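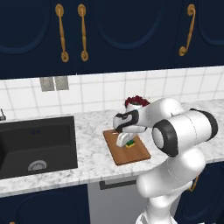

Software Engineer, Manipulation Planning and Control
Davomix, Simulation and Planning Group
Full time, on site or hybrid (Dasulberg office)

Davomix writes motion software for single-arm manipulators working in kitchens. We sell a planner, a controller layer and the tooling that goes with them. We do not build arms. Most of our development happens in simulation, and most of this job does too.

The group is hiring one engineer to take over the short-range part of the planning stack: everything between a chosen grasp pose and a closed gripper, and the same thing in reverse for placing. The current code was written for bin picking and has been stretched to cover household counters. It handles clear approaches well. It does poorly when the target is small and soft and lies on a thin support such as a cutting board, where the last few centimeters of the approach have to be planned against two surfaces at different heights and the fingertips end up very close to one of them.

You would report to Ha-neul Sung, who leads the group, and share a code base with the perception team.

What the work consists of

The stack has three layers. Iment is the scene server. It loads a kitchen, places the arm and the objects, randomizes what it is told to randomize and publishes state. So is the planner (the name is two letters, it is not an abbreviation, and yes, it is hard to search for in the repository). Below So sits a joint-level controller running an impedance loop, with a thin interface that customers replace with their own driver.

In the first months you would mainly work on So. The open items are:

Approach planning with contact allowed. So currently treats any contact outside the finger pads as a collision and rejects the trajectory. We want a cost on light fingertip contact with the support surface and a hard limit on everything else.

Arm posture near the counter edge. With the base standing in front of the counter, the elbow can end up low over the front lip. The redundancy resolution picks whatever is closest to the seed. It needs a term for clearance that does not make the solver slower than it is now.

Grasp closure on compressible objects. The contact model for sponges and cloths is a stiffness value and a friction value, both set by hand. Replacing it with something fitted to measurements is an open project, and you would have a say in how it is done.

Regression runs. Each merge to the main branch triggers 100 randomized episodes per task across 11 tasks. A run has to finish in 70 minutes or the queue backs up overnight. It finishes in time on most days. Failures are sorted by a script that reads the log and guesses the stage (reach, align, close, lift), and the script guesses wrong often enough that people have stopped trusting it.
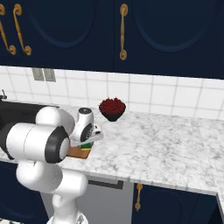 Someone has to rewrite that script, and it will probably be you. The stage labels should come from the planner's own state, with timestamps that match the rendered frames, so that a person opening a failed episode lands on the right moment without scrubbing. Rosalinda Malabanan maintains Iment and has already added the hooks on the scene side. The planner side has not been started.

About a fifth of the role is customer support at the code level: reading a trace, reproducing it in Iment, and either fixing the planner or explaining which parameter is wrong. There is no phone duty. The exception is the release in December, when the group takes turns covering one Saturday.

Required

Solid C++ in a code base you did not write yourself. Ours is C++20 with Python bindings, and the tests are mostly in Python.

Working knowledge of kinematics and dynamics for serial arms, enough to derive a null-space projection on paper and to say when it stops being useful.

Experience with at least one sampling-based and one optimization-based motion planner, at the level of having changed its source.

Practice with a physics simulator where contact mattered. We care less about which one. Be ready to talk about a contact problem you could not fix by making the time step smaller.

Written English good enough for design notes. Decisions in the group are made on paper and kept.

Useful

Impedance or admittance control on real hardware. Collision checking on signed distance fields. Profiling and removing allocations from a loop that has a deadline. Some exposure to learned grasp proposals — the perception team supplies these to So as ranked candidates, and the ranking is frequently optimistic for flat objects.

A degree in robotics, mechanical engineering, computer science or mathematics is common in the group and is not a condition.

Not part of the job

Training perception models, building scene assets, mechanical design. If you are mainly looking for reinforcement learning research, this is the wrong opening.

Conditions

Permanent contract, 40 hours, with core time between 10 and 3. Up to two days a week from home after the first quarter. The group has 21 days of vacation plus the public holidays, and the office closes between Christmas and New Year without counting against them. Each engineer has a workstation with a GPU and a share of the cluster that runs the regression jobs. Publication is possible after review and has to be planned with the release dates in mind. We sponsor work permits; allow extra time for the start date in that case.

How to apply

Send a resume and one code sample through the form on the careers page. The sample should be something you can discuss line by line. A single file is fine. Cover letters are read if they are short.

The process is a call with Ha-neul, a take-home task and a half day with the group. The take-home task is a recorded Iment episode in which So returned a valid trajectory and the grasp still failed. You get the log, the scene file and the planner configuration, and we ask for a page on what went wrong and what you would change first. Please do not spend more than four hours on it. We pay for the time whether or not an offer follows.

Applications are reviewed as they come in, and the opening stays on this page until it is filled. Questions on the technical content go to Ha-neul Sung, questions on Iment and the take-home files to Rosalinda Malabanan, both reachable through the same form.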